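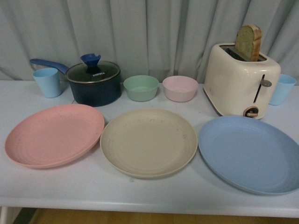 ## 3. Tableware layout: grouping and reach

Working notes for Unit 303, Household Layout, Mivden campus. Read before the Pladine exercise.

### 3.1 Terms

- **Flatware zone**: the strip along the front edge, reserved for plates. Three large plates fill it here.
- **Standing zone**: the strip behind it, for cups, bowls, cookware and small appliances.
- **Footprint**: the table area an item covers, handles included. A saucepan handle counts in full.

### 3.2 Rules

1. Place plates first. They have the largest footprint and the least height.
2. Keep matching items adjacent where they share a size. The green and pink bowls follow this rule; the two light blue cups do not.
3. Leave the lid on the saucepan. A loose lid needs a place of its own.
4. Record the handle direction on the sketch – left, right, front or rear.

### 3.3 Exercise

Draw the layout in plan view on the Cevley grid sheet, one symbol per item. Then propose a second layout with both cups together and the toaster at one end of the table. State which items moved. Time allowed: 30 minutes.

Color is not graded. Label by item type, and add a color only where two items would otherwise have the same label.

Reading: Molefe handout, section 2.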